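Hochschule Maes, Fachbereich Technik
Einführung in die Servicerobotik
Skript zur Sitzung 6: Können Maschinen schon Hausarbeit?

Stand: Dienstag, 26. April

Vorbemerkung

Die Sitzung setzt den Stoff zu Kinematik und Greifplanung voraus. Formeln kommen kaum vor. Es geht um die Frage, welche Handgriffe in Haushalt und Werkstatt heute von Maschinen übernommen werden können, unter welchen Bedingungen, und woran man das misst. Die Lektüre für die Übung steht am Ende.

6.1 Was mit »können« gemeint ist

Spülmaschine, Waschmaschine und Saugroboter erledigen Hausarbeit seit langem. Sie tun das, indem sie die Aufgabe umbauen: Das Geschirr wird in einen Korb sortiert, die Wäsche in eine Trommel gesteckt, der Boden vorher freigeräumt. Was übrig bleibt, ist das Ein- und Ausräumen, und das macht weiterhin ein Mensch.

In dieser Vorlesung heißt eine Aufgabe »gekonnt«, wenn vier Angaben vorliegen:

der Ausgangszustand (was steht wo, wie stark darf das abweichen),
der Zielzustand, so formuliert, dass zwei Personen unabhängig zum gleichen Urteil kommen,
die Zahl der Versuche und die Erfolgsquote,
die zulässigen Eingriffe von außen.

Fehlt eine davon, ist die Aussage nicht prüfbar. Ein Video von einem gelungenen Durchlauf belegt, dass der Durchlauf möglich war. Über den nächsten sagt es wenig.

6.2 Greifen: der einzelne Gegenstand

Ein Parallelgreifer hat zwei Finger, die sich aufeinander zu bewegen. Bei quaderförmigen Teilen mit bekannter Lage ist das Problem seit Jahrzehnten gelöst. Im Haushalt sind die Dinge meist rund, glatt und unterschiedlich hoch. Ein eiförmiger weißer Becher ist ein brauchbares Lehrbeispiel: Der Finger trifft auf eine gewölbte, glänzende Fläche, und je nach Höhe des Kontaktpunkts wird der Becher gehalten oder nach unten weggedrückt. Steckt noch ein Stab darin, verschiebt sich der Schwerpunkt, und die Bahn von oben ist teilweise versperrt. 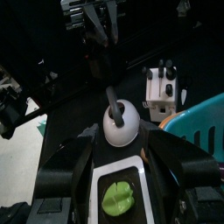 Zwei Größen bestimmen, ob der Griff hält: der Reibungskegel am Kontaktpunkt und die Unsicherheit der Lageschätzung. Die erste kann man durch weiche oder geriffelte Fingerbeläge verbessern. Die zweite hängt an der Kamera. Glänzende Oberflächen liefern bei Tiefenkameras oft Löcher im Bild, dunkle Gegenstände auf dunklem Grund haben kaum Kontrast. Eine Kamera am Handgelenk hilft auf den letzten Zentimetern, sieht aber nur, was unmittelbar vor den Fingern liegt, und die eigenen Finger verdecken einen Teil davon.

Merksatz für die Klausur: Die Handgelenkkamera verkleinert den relativen Lagefehler zwischen Finger und Gegenstand, den absoluten Lagefehler im Raum muss eine andere Quelle liefern.

Im Betrieb kommt ein Punkt hinzu, der in Lehrbüchern knapp behandelt wird. Der Greifer muss das Ding auch wieder loslassen. Beim Abstellen entscheidet die Höhe über der Unterlage: zu hoch, und der Gegenstand kippt beim Auftreffen; zu tief, und der Arm drückt in den Tisch. Ohne Kraftmessung am Handgelenk bleibt hier nur ein Sicherheitsabstand, und der ist für Gläser meist zu groß.

6.3 Der gedeckte Tisch: viele Gegenstände, zwei Arme

Die meisten Haushaltsaufgaben lassen sich nicht auf einen Griff zurückführen. Beim Abräumen muss entschieden werden, was zuerst kommt, was im Weg steht und was zusammengehört. Ein Deckel gehört auf einen Topf, eine Kanne wird am Henkel genommen, eine volle Schüssel darf nicht geneigt werden. Solches Wissen steht in keinem Kamerabild. Es muss programmiert oder aus Vorführungen gelernt werden.

Zwei Arme machen manches leichter (einer hält den Korb, der andere legt hinein) und bringen neue Fehlerquellen mit. Die Arbeitsräume überschneiden sich in der Tischmitte, also gerade dort, wo die meisten Dinge stehen. Übliche Abhilfen sind eine feste Zuteilung der Tischhälften, eine Sperrzone, die immer nur ein Arm betreten darf, oder eine gemeinsame Bahnplanung für beide. Die dritte Lösung ist die beste und die teuerste in der Rechenzeit.

Für Übungszwecke wird oft mit Spielzeug und Kunststoffgeschirr gearbeitet. Der Korb mit den Lebensmitteln darin, die Kanne und die Karotte auf dem Tisch haben brauchbare Formen, und herunterfallen darf alles. Zu bedenken ist, dass eine Spielzeugkarotte immer gleich hart und gleich lang bleibt. Ergebnisse mit solchem Material lassen sich auf echte Lebensmittel nur für die grobe Bewegung übertragen. 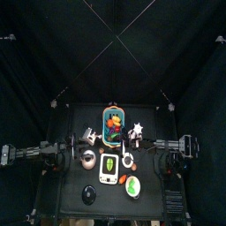 6.4 Lernen aus Vorführungen

Beim Lernen aus Vorführungen steuert ein Mensch den Arm, Kamerabilder und Gelenkwinkel werden aufgezeichnet, und ein Netz lernt, aus dem Bild die nächste Bewegung vorherzusagen. Für eine einzelne Aufgabe mit kleiner Streuung der Startlage reichen manchmal wenige Dutzend Durchgänge. Sobald Gegenstände, Licht und Anordnung wechseln, steigt der Bedarf stark an.

Der Übungsdatensatz Mosadar enthält je Aufgabe bis zu 1.000 Vorführungen. Wer damit arbeitet, achte auf die Verteilung. Die Aufgaben »in den Korb legen« und »auf den Teller legen« sind gut vertreten, »Deckel aufsetzen« und »Besteck einhängen« schlecht. Ein Modell, das auf dem ganzen Datensatz im Mittel gut abschneidet, kann bei den seltenen Aufgaben trotzdem versagen. Deshalb immer nach Aufgaben getrennt auswerten.

Typische Fehler gelernter Steuerungen:

Verharren. Der Arm bleibt über dem Gegenstand stehen, weil in den Vorführungen an dieser Stelle oft gezögert wurde.
Leergriff. Die Finger schließen neben dem Gegenstand, der Ablauf läuft danach weiter, als wäre etwas gegriffen.
Mitnehmen. Ein Nachbargegenstand wird angestoßen oder mitgehoben.
Wiederholung ohne Änderung. Nach einem Fehlgriff folgt derselbe Versuch aus derselben Richtung.

Der Leergriff ist am leichtesten zu erkennen, wenn die Fingeröffnung gemessen wird: Schließt der Greifer vollständig, war nichts dazwischen. Bei dünnen Griffen, etwa an Löffeln, ist dieser Test unzuverlässig.

6.5 Hängen, Stecken, Einsortieren

Küchenhelfer an einem Ständer sind deutlich schwieriger als solche, die auf dem Tisch liegen. Eine Schöpfkelle, die am Drehständer hängt, pendelt bei der ersten Berührung. Der Haken gibt sie nur in einer Richtung frei, und diese Richtung ist von vorn oft nicht zu erkennen. Steht der Ständer nicht fest, wandert er mit. Beim Besteckköcher ist das Herausziehen einfacher, dafür stehen die Teile so eng, dass die Finger kaum dazwischen passen.
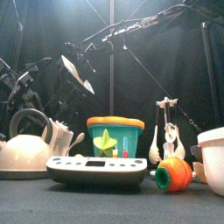
Das Zurückhängen ist noch einmal schwerer als das Abnehmen. Die Öse muss auf wenige Millimeter genau über den Haken, während die Kelle am langen Stiel gehalten wird und sich im Griff verdrehen kann. Im Praktikum vom Februar wurde das Abnehmen einer Kelle mit dem Arm Rulex in 20 Versuchen geprüft, die Erfolgsquote lag bei 60 Prozent. Für das Zurückhängen wurde keine Quote angegeben, weil die Gruppen sich über das Kriterium nicht einig waren: Zählt es, wenn die Kelle hängt, der Ständer aber verrückt ist? Die Frage wird in der Übung noch einmal aufgenommen.

Geräte mit Tasten gehören in eine eigene Klasse. Eine kleine runde Taste zu treffen ist eine reine Positionieraufgabe. Zu wissen, ob der Druck angekommen ist, verlangt eine Rückmeldung über Kraft, Ton oder Anzeige. Wer nur die Bewegung auswertet, zählt Versuche als gelungen, bei denen das Gerät gar nicht reagiert hat.

6.6 Vergleich mit der Werkstatt

In der Fertigung sieht die Lage besser aus, und der Grund liegt selten am Roboter. Teile kommen in Trägern an, die Beleuchtung ist fest, der Bereich ist abgesperrt, und bei einer Störung hält die Linie an, bis jemand kommt. Im Montagewerk Bruradia, das wir als Fallstudie verwenden, bestücken Roboter die Maschinen, während das Auspacken der angelieferten Kartons Handarbeit geblieben ist. Folien, Klebeband und Füllmaterial ähneln eher dem Haushalt als der Fertigung.

Grobe Einordnung für den derzeitigen Stand:

Bekanntes Teil, bekannte Lage: zuverlässig, im Dauerbetrieb üblich.
Bekanntes Teil, beliebige Lage auf freier Fläche: meist zuverlässig, Kamera erforderlich.
Unbekanntes Teil im Gedränge: im Labor möglich, Fehlgriffe gehören dazu.
Verformbares (Wäsche, Beutel, Folie): einzelne Vorführungen, stark abhängig vom Material.
Ganze Abläufe in fremder Küche ohne Aufsicht: derzeit nicht in einer Form, die den Angaben aus 6.1 standhält.

Die Stufen sind nicht scharf getrennt. Ein Gegenstand kann je nach Umgebung in verschiedene Stufen fallen, eine Schüssel allein auf dem Tisch etwa in die zweite, dieselbe Schüssel im vollen Spülbecken in die dritte.

6.7 Aufgaben zur Übung

Formulieren Sie für »Tisch abräumen« einen Zielzustand, der ohne Rückfragen geprüft werden kann. Legen Sie fest, was mit Gegenständen geschieht, die schon am richtigen Platz stehen.

Entwerfen Sie für zwei Arme eine Regel zur Nutzung der Tischmitte. Beschreiben Sie einen Fall, in dem sich beide Arme nach Ihrer Regel gegenseitig blockieren.

Geben Sie für die Quote aus 6.5 ein Konfidenzintervall an. Begründen Sie die Wahl des Verfahrens in zwei Sätzen.

Abgabe als eine Datei je Gruppe vor der nächsten Sitzung. Zur Vorbereitung bitte die Dokumentation zu Mosadar lesen, Abschnitt zu den Aufgabenklassen. Der Anhang mit den Dateiformaten wird erst in Sitzung 8 gebraucht.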